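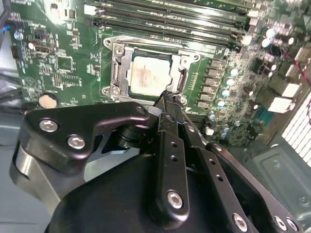 Socket with the bracket open, CPU still seated, memory slots along the top.

zirkon-board-notes

README for the notes folder. Pulling and reseating CPUs on the green boards, cleaning the old paste off, putting the boards back into service. Written fast, fixes welcome. Last proper edit 22/09/2019.

What this is

Bench notes, a parts sheet and the photos. All about the socket area of the board: bracket, lever, chip, paste, memory slots. Not a build guide. If you want the full teardown (fans, drive cage, supply) that's in the Pradau folder and it's Yiran's, ask before you edit it.

Who

Kaiwen Guo - wrote most of this
Xuelian Bai - parts sheet, paste notes
Yiran Liao - photos, renaming
Crescencio Lorente - bench, did the September swaps
Florencio Carretero - reads it over when he has time

What's in the folder

notes.txt - the long version, in the order things got done. Messy
parts.csv - one row per part, 2746 rows. Includes screws and standoffs so don't panic at the size
paste.txt - Xuelian's cleaning notes
photos/ - bench pictures, all close up on the socket area
old/ - don't use. Kept for the Kuo labels only

parts.csv columns

part_id - our number, not the maker's
kind - cpu, board, dimm, screw, bracket, lever, other
state - ok, dirty, bent, dead, unknown
paste - none, smudge, heavy. Only filled for cpu and cooler rows
where - shelf or box name
note - free text. Commas in there are quoted, mostly

If state says unknown it means unknown. Please stop changing it to ok because the part looks fine on the shelf.

The paste column

Xuelian's rule, copied here so people quit asking:

none - clean metal, wipe comes away clean
smudge - gray or brownish film on the lid, faint streaks count
heavy - you can scrape it

Almost every CPU that comes out of a running machine goes in as smudge or heavy. Log it BEFORE you wipe. Somebody wiped up to 7 chips before logging and those rows say none, which is wrong, and we can't get it back. Marked "see paste.txt" in the note column.

Swap, short version

Power off, cord out, wait. Strap on.
Cooler off first. Twist a little if the paste has set, no straight pulling.
Lever out and up. Then the bracket. Don't let it flop back.
Chip straight up by the edges. No sliding.
Look at the corner mark before it leaves the socket so you know which way it goes home.

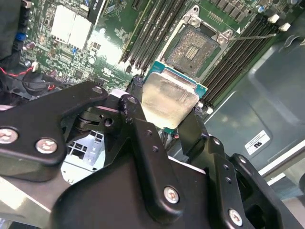

Once the chip is clear the pins are out in the open, and from then on nothing goes over the socket except a chip or the cap. No screwdriver, no sleeve, no cloth. The pins are tiny and a thread off a rag will drag a row of them sideways. Crescencio keeps the cap in his shirt pocket for this part. Works.

Chip goes lid up on the foam, or straight into a clamshell if you're swapping for a different one. Don't put it lid down, paste gets everywhere and then it gets on the contacts.

Cleaning: lint free wipe, alcohol, from the edge in toward the middle. Two wipes is normal. The edge of the green part picks up a line of paste right against the lid, use a swab there. Let it dry before it goes near the board. Full version in paste.txt.

Going back in:

Match the corner mark. Lower it flat, let go, don't press.
If it rocks, take it out and look. Don't close the bracket on it.
Bracket down, lever down, lever hooked. It takes more force than you'd like. That's ok.
New paste on the lid, cooler on, screws in a cross pattern.

Memory

Pull the memory before you start if it's near where your hand goes. Write down which slots had sticks. The notes number slots outward from the socket on each side, so the nearest is 1. The older notes numbered them the other way. Rows from before the change have "old numbering" in note. I think I got all of them, tell me if you hit one I missed.

Leave the latches open on empty slots, easier to see at a glance.

Loose wires: tuck them back before the lid goes on. We had a fan wire pinched under the case lip on the Nudex machine and spent an afternoon thinking it was the board.

Photos

Close range, so don't expect the whole case. Glare on the capacitor tops is bad in a few, Yiran tried turning the lamp and it helped a bit. File order is not the order of the work. Don't use the photos to work out which step came first, use notes.txt for that.

Lid text is hard to read on most of the dirty chips. Part numbers in the sheet were typed in by hand after cleaning, so expect the odd slip.

Known problems

4 rows in parts.csv have a board number where the cpu number should be. Kaiwen knows which ones, fix coming
bracket and lever were one kind at first, then got split. Old rows still say bracket for both
paste.txt has two sections called "swabs". Read the second one
Bent pins are logged under board and not under socket, becuase there is no socket kind. Might add it
Shelf names changed when the Kuo boxes moved. where column is current, notes.txt is not

Changing things

Small fixes, go ahead, put your name in the note. New columns, ask Xuelian first, her script reads them by position and will break quietly. Don't sort the file and save it. Don't open it in a spreadsheet and let it eat the leading zeros on part_id, we've done that once allready.

To do

add socket as a kind
merge the swabs sections
torque for the cooler screws, Florencio has it on paper somewhere
rename photos so the board number comes first
delete old/ once the Kuo labels are copied over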